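[hardwater] Re: Meter reading unchanged after softener fitted
Date: 27 November 2023

The meter is working as intended. It measures conductivity and converts that to a dissolved solids figure by means of a fixed factor. An ion exchange softener swaps calcium and magnesium for sodium on the basis of equal charge. The water leaving the unit carries much the same quantity of dissolved ions as the water going in, so its conductivity hardly moves. A pocket meter cannot tell you whether the softener is doing anything.

What you need is a hardness test. Strips are adequate for a yes or no answer on the softened side. They are poor on the raw side, where the top two colour patches are hard to tell apart and cover most of the range found in Drotness. The drop count kits are better. The Van der Merwe kit is the one I use, and the bottle keeps well if the cap is wiped before closing.

For a proper figure, titrate. Take 100 ml of water, add the buffer, add the indicator, and run in EDTA at 0.01 molar until the last trace of red has gone and the colour is a clean blue. Each millilitre of titrant then corresponds to ten milligrams per litre of hardness, expressed as calcium carbonate. Go slowly near the end. The reaction is sluggish in cold water and it is easy to run past it, so let a sample from an outside tap come up to room temperature first.

Sampling causes more bad results than the chemistry does. Run the tap until the standing water has cleared. Rinse the bottle with the water to be sampled, then fill it to the top. I use a 500 ml bottle, enough for a repeat titration and an alkalinity with some left over. Mark on the bottle which tap it came from. In many houses the kitchen cold tap is left on the raw supply and everything else is softened, and a good share of the "softener not working" posts on this list have come down to a sample taken from the wrong one.

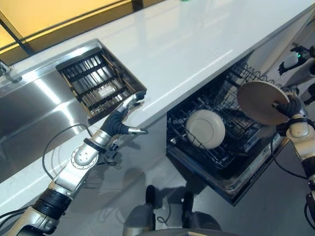
Kitchen sink in the white worktop, with the black slatted rack inside.

On your second point, spots on steel do not by themselves show a fault. Any water with dissolved solids in it leaves a residue when it dries. Residue from hard water is largely calcium carbonate, which grips the surface and needs a weak acid to shift it. Residue from softened water is largely sodium salts and comes off with a damp cloth. So the useful test is how the mark behaves. Let a few drops of each water dry side by side on a clean piece of steel and wipe across both. If they come off equally well, the unit is probably softening. If both need vinegar, carry on to the checks below.

Do not use vinegar on the worktop until you know what it is made of. Solid acrylic and laminate will put up with it for a short time. Marble will not. Brick acid and similar hydrochloric products should be kept off stainless steel altogether, including as vapour from an open container in the cupboard underneath.

If the titration shows hardness on the softened side, check in this order:

Bypass valve. It should be fully over, and part way will blend raw water into the outlet.

Salt level. There must be salt in the cabinet, and no crust bridging above the water with a void beneath. Push a broom handle down through it.

Programmed hardness. The installer may have entered a regional figure. Brercombe is fed from a different borehole and is noticeably softer than Drotness, and a unit set up for Brercombe will run past exhaustion at your end of the valley before it regenerates.

Brine draw. Start a manual regeneration and watch whether the level in the cabinet falls. If it does not, the injector is blocked or the line is letting in air. 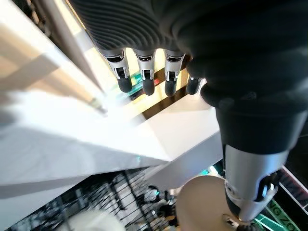 Ribbed hand, fingers down, over the tabletop.

On capacity, my Urkus unit was metered at 1,201 litres between regenerations on the factory setting. The hardness leaving it was still nil when it triggered, so I lowered the programmed hardness one step and repeated the test just before the next cycle. Take your own samples at that point, immediately before regeneration. A sample taken the morning after tells you only that fresh resin works.

Be careful with the units when you do this. The controller may want German degrees, French degrees, Clark degrees or milligrams per litre, and the display does not always say which. Milligrams per litre as calcium and milligrams per litre as calcium carbonate are also two different figures, differing by a factor of two and a half. Water company reports often give both, in adjacent rows.

I would not replace the resin on the evidence so far. Fouling by iron does happen on private supplies, but it comes with other signs, mainly a brown tint in the brine and staining in the cistern. Do the titration on both sides, write down the meter volume at the time of each sample, and post the figures.

----- Original message -----
Subject: [hardwater] Meter reading unchanged after softener fitted

We are in Drotness and had a softener put in last March. I have a pocket TDS meter and have been checking it every so often. The reading on the softened tap is within 6 of the reading on the raw tap, and some days it is the higher of the two. The kettle is less furred than it was but the sink still dries with white spots.

The installer has offered to change the resin at our cost. Before I agree to that, is there a way of finding out whether the resin is spent? I do not have any lab equipment but am willing to buy a kit if it is not too dear. The display on the unit shows no fault and there is salt in it.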